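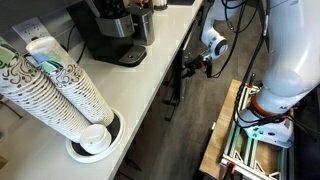 Coffee counter with two stacks of paper cups and a single-serve coffee maker.

Povwood Coffee Corner

README, last changed 30th August

Contents

Povwood is a collection of 1,517 pictures of office coffee counters. It was prepared at Morninow for people who study how small shared kitchens are arranged: where the cups stand, where the lids go, how far it is from the cups to the machine. The pictures come from two buildings, Oberholzer and Wedthorpe.

Folders

counters/ all pictures, sorted by building
labels/ one text file per picture, with the same name
notes.txt remarks on single pictures

Labels

We use 4 groups: cups, lids, machine, other. Cups which stand one in another are labeled as one stack, also when the stack is leaning. If a stack sits in a ring or an opening of the counter, the ring gets its own label in "other". A lid lying alone is labeled as a lid, even if it touches the ring. The drip tray belongs to the machine. Wall outlets and cords are in "other".

Known problems

Printed patterns on cups are not labeled. In about 5 pictures from Wedthorpe the label file is empty, and we will repair this in September. Small containers at the back of the counter are sometimes missing from the labels.

Use

Free for teaching and research. Please mention Povwood and the version date.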